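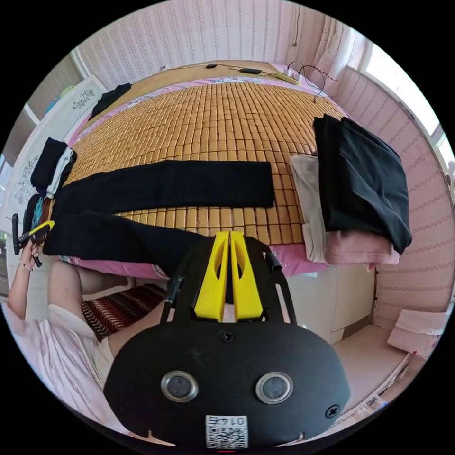 Black trousers on the mat, folded stack to the right

finnwendt
Folding is so close now! Two fingers and a pair of trousers - a few years back I'd have laughed. I give it until March before somebody does a whole basket.

mthembu61
March? No way. Trousers are the easy part, they have a crease to follow. Show me a fitted sheet.

finnwendt
Fair, but black on black is hard too, you lose every edge.

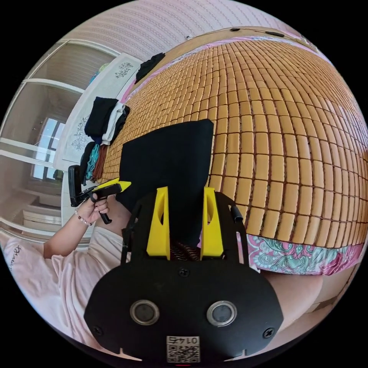

And you still have to find the hem before you can fold anything. I love this problem!

Ingeborg A.
I fold 30 shirts a night in Vulham. Still faster than any machine, but I'd buy one tomorrow.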